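Open day at Jukovton: notes for the lunchtime talk
Speaker: Noemí Arriaga, Pilwood
Slot: 20 minutes plus questions. Slides are numbered as in the deck.

Slide 1. Title
Say name, team, and that the visit was in February. Two of us went, Yen-ting Mok and me. Yen-ting took the measurements and will answer on those. My part is the handling of cloth.

Slide 2. What the open day was
Jukovton opened the building from ten until four. Visitors were put into groups and walked through three stations: rigid parts, bagged goods, textiles. We asked to stay at textiles and were allowed to, apart from the introduction, when everybody had to be in the same room.
Skip the site map unless someone asks. It is in the spare slides.

Slide 3. Why we went
Our own line still handles garments by hand between the wash and the press. The Bestovis trial last year dealt with flat pieces only: towels, pillowcases, napkins. It did well on those and was stopped as soon as sleeves came in. The question for the visit was narrow. How do other people get usable examples of a person handling a knitted garment, in a form a two-finger gripper can copy?
Do not go into the Bestovis contract here.

Slide 4. The method as shown
The operator holds a gripper in each hand and does the job with the gripper fingers. Own fingers stay off the cloth. The camera sits on the tool and sees the finger pads and whatever is between them. The recording then holds the opening of the fingers, the path of the hand and the picture, all on the same clock.
Point to make: the operator is limited to what the gripper can do. If a pinch cannot be made with two flat pads, it does not get into the data. With a glove and a fixed overhead camera we spent weeks throwing away grasps that no machine of ours could repeat.
Second point: the camera is close. It is very good on the grasp and poor on the rest of the garment. Several visitors raised this. The reply was that with two tools there are two views, and that the hand without the sleeve in it normally has the better view of the body. I would accept that for shirts. I am less sure for anything long.

Slide 5. Numbers from the demonstration
Read these out, they are too small on the slide.
Garments handled during our time at the station: 91.
Usual length of one recording: about 40 seconds.
Stops for a tool fault: 4. Three were tracking lost, one was a cable pulled out of its socket by the operator's elbow.
Yen-ting logged all of this at the bench. The host's own log was not offered and we did not ask for it. Treat the figures as one day with a practised operator.

Slide 6. Grasping knitwear
Slow down here, it is the slide people will want.
Woven cotton keeps an edge. You can drive a finger under it and close. Thick knit has no edge worth the name except at the rib, and it springs back when released. The operator's habit was to take the sleeve across its whole width, between the pads, and bring the other tool to the body of the garment before lifting any further. One tool holds, the other finds the next place.
Pad force was set low. Too much and the knit takes a mark from the pad, too little and the sleeve creeps out under its own weight. They adjust by eye and write the setting on a sheet. I asked if it could be recorded with the rest of the data. It can be, but at present it is not.
Pads wear. Ask for the replacement interval before anyone here costs this.

Slide 7. Where the recordings are made
The station on the day was a plain table with a grey mat. Most of their textile recordings are made in ordinary rooms, on beds and sofas, with patterned bedding, sunlight coming in and other clothes about. The table is for visitors.
The argument is a sound one. A model trained on the grey mat does well on the grey mat. Our press hall has low sun through the east windows until mid-morning, and the vision part of the Bestovis trial failed there more often than anywhere else. Mixed rooms cost more time per recording. There is more to clear, the cables catch on furniture, and tracking has to be checked again after every move.
If asked about privacy: rooms are used with written consent and recordings are reviewed before release. That is what we were told and I have nothing to add to it.

Slide 8. A sleeve held, from the camera on the tool
Leave this up while taking the first remarks. Light blue knitted garment over a bed, sleeve between the two pads, second hand-held gripper coming in from the right with its fingertip on the cloth. Refer back to slide 6 for the grasp and slide 7 for the light on the wall.
Ask the room to look at how much of the view the tool itself takes up. Man, our own labelling script, masks a fixed area at the bottom of each picture, and that mask would have to be redrawn for linkage arms of this shape — half a day's work, according to Yen-ting.

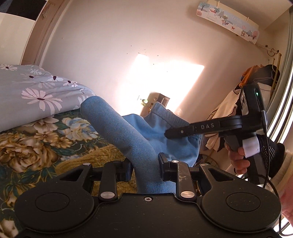

Slide 9. What we propose
Borrow one pair of tools for a month. Record sleeves only, on knitwear only, in the press hall and in the staff flat upstairs. Compare against the towel model on the same arm. Yen-ting has the draft plan and the cost sheet, and copies are by the door.
Questions.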